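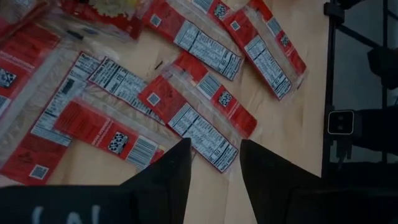 Six Wrappers and a Moral Inventory

Filed under: House, Snacks, Small Defeats

I had a plan for the junk drawer, and the plan was to dump it out, throw away most of it, and feel like a better person by lunch. What I got instead was candy wrappers. I flattened them on the table with the side of my hand, the way my grandmother used to flatten gift wrap, and then I stood there and read them.

I don't recommend reading them. A candy wrapper is red and cheerful on the part that faces you in the store, and on the other part it is a tax form. There's the Nutrition Facts, taking up a good stretch of every wrapper, in type meant for someone with younger eyes and a stronger conscience than mine. Then there are the codes. I understand the barcode, we grew up together. But now there's a little QR code too, and I can't imagine the evening on which I finish a piece of candy and think, I'd like to visit its website.

Some background on how things got this way. Keerthana Kamath, my neighbor across the hall, goes to a discount place called Mesthorpe that only sells things by the carton. In April she came back with a carton of 144 and a look on her face, and asked if I'd take some off her hands. I said I'd take a few. My few and her few are different numbers. She left me 30 in a salad bowl and went home before I could argue.

I put them in the drawer so I wouldn't see them, which worked on everyone in the apartment except me. I'd go in for the tape and come out with the tape and a candy. I'd go in for a pen. At some point I started putting the wrappers back in the drawer too, on the theory that the kitchen trash is public and the drawer is private.

The rest of the drawer, for the record: two dead flashlights, the warranty for a Vorka toaster we gave away, takeout menus, and a key. I have tried the key in every lock I have access to. It went back in the drawer.

The wrappers are the shiny crinkly kind with clear edges, and they don't go in our recycling. The building has a sheet about this taped up by the mailboxes. I looked into the mail-in programs and found one where the box costs 99 dollars and you fill it yourself, and I'm sorry, but I'd have to eat my way through Keerthana's carton and on into the next one to make that box pay off. I gave it more thought than I should have.

So they're going in the trash, flat, in a neat little pile, as if that helps. The drawer closes all the way now. I've moved the tape to a hook by the door, and the salad bowl is back with Keerthana, who says Mesthorpe has a sale on the sour kind.

7 comments | 12 shares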